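Stop telling me it gets good at episode four

I gave up on Birden in January, 185 minutes in, and I've been made to feel bad about it ever since. Everyone says the same thing: stick with it, it really gets going later on. Well, I've got a job and a garden, and three hours is plenty of time for a drama to get going!

I don't mind slow. Tô is slow - there's a stretch where a woman waits for a ferry and very little else happens - and I'd happily watch it again tomorrow. It's slow because the people in it are worth looking at. Birden is slow because there are 13 episodes to fill, and you can feel everyone padding.

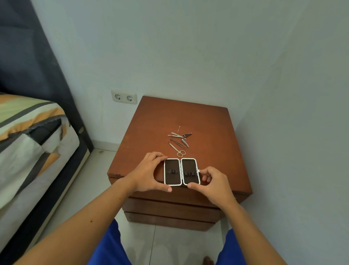 An open manicure case on a bedroom nightstand.

My local cinema, the Alby, still puts on films of an hour and a half with a start and a finish. It has 200 seats and I've seen it full twice this spring, once for Akham, a small thriller that was all over before my ice cream had properly melted (I eat slowly, but still). People came out talking about it. I heard a proper argument about the ending at the bus stop.

So on 11th June I cancelled one of my two subscriptions, and I'm putting the money towards tickets. If Birden does turn wonderful in the fourth episode, good for Birden. They could always start with that one.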